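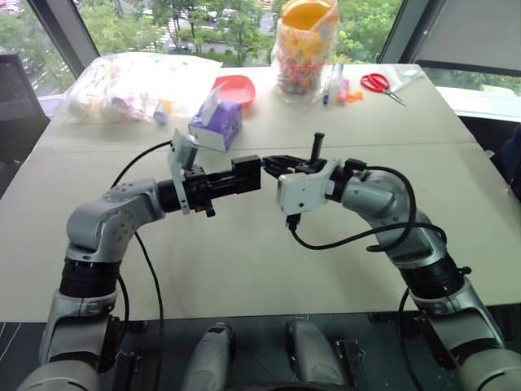
4. Vorführung am Tag der offenen Tür

Dieser Abschnitt gilt für die zweiarmige Station Waltance am Tisch vor dem Fenster. Er setzt voraus, dass die Station nach Abschnitt 3 eingeschaltet ist und beide Arme ihre Referenzfahrt beendet haben. Die Vorführung wird immer von zwei Personen gemacht: eine bedient, eine spricht mit den Besuchern.

4.1 Tisch vorbereiten

1. Die Mitte und den vorderen Teil der Tischplatte frei räumen. Gegenstände für die Vorführung stehen nur an der hinteren Kante, auf der Seite zum Fenster.

2. Die Taschentuchbox und die rote Schale hinter den linken Greifer stellen. Das erste Tuch soll oben ein Stück herausschauen, sonst findet der Greifer keinen Halt.

3. Die Schere flach auf den Tisch legen, Griffe offen sichtbar. Sie wird nur gezeigt und nicht gegriffen.

4. Kabel prüfen. Am rechten Handgelenk muss das dicke schwarze Kabel einen lockeren Bogen machen. Das Kabel des linken Arms, das über die vordere Tischkante nach unten läuft, darf nicht gespannt sein.

Hinweis: Bei starker Sonne kann das Kamerabild am rechten Greifer zu hell werden. In diesem Fall die Jalousie weiter herunterlassen und das Bild am Monitor noch einmal kontrollieren.

4.2 Ausgangsstellung anfahren

1. Im Programm Birken die Stellung »Begegnung« wählen. Beide Arme fahren zur Tischmitte, bis die Greifer sich fast berühren.

2. Den Spalt zwischen den Greifern von der Seite anschauen. Er soll klein sein, aber die Greifer dürfen nicht aneinander drücken.

3. Geschwindigkeit auf 36 Prozent stellen. Dieser Wert ist langsam genug, damit auch Kinder der Bewegung folgen können.

VORSICHT: Niemals in den Bereich zwischen den Greifern fassen, auch wenn die Arme stillstehen. Die Motoren halten ihre Kraft — ein stehender Arm ist kein ausgeschalteter Arm.

4.3 Ablauf mit Besuchern

1. Besucher hinter die Linie bitten. Die bedienende Person bleibt mit der Hand am Not-Halt.

2. Ablauf starten. Ein Durchgang dauert rund 60 Sekunden.

3. Nach dem Durchgang warten, bis die Anzeige auf Grün wechselt. Erst danach dürfen Fragen am Tisch beantwortet werden.

4. Vor der nächsten Gruppe die Gegenstände wieder an ihren Platz stellen und Schritt 4 aus 4.1 wiederholen.

Bei Störungen die Vorführung unterbrechen und Radka Stojanovska rufen. Fragen zum Programm bitte an Zorica Vukčević.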